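Eight minutes with a gripper

I'd booked the 4 pm slot at the Ramau open day back in February, on the theory that robots would be livelier after lunch. The hall is the sort with red chairs at one end and acres of shiny floor, and my name tag said Visitor 118 – good to know I'd made an impression.

Rathjen had a big arm stacking tubs of yoghurt behind a fence. Skonda had a brochure. Vallico, to their credit, let you have a go: you hold the gripper yourself, camera on board, and your fumbling becomes a lesson for some future machine. I was told theirs had 3003 lessons so far. I doubt mine raised the average.

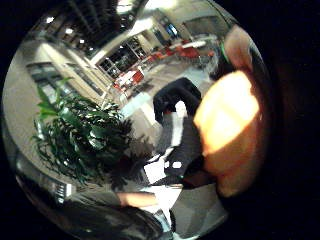 What I learned about my hands

They are enormous. Seen from the gripper's end, my thumb or fingertip is a peach-coloured sunrise and everything else has to fit in around it, pot plant included. Fabric is apparently the hard stuff, and I believe it, having lost arguments with fitted sheets for most of my adult life.

Parking was four dollars. The sausage sizzle had packed up by the time I got out.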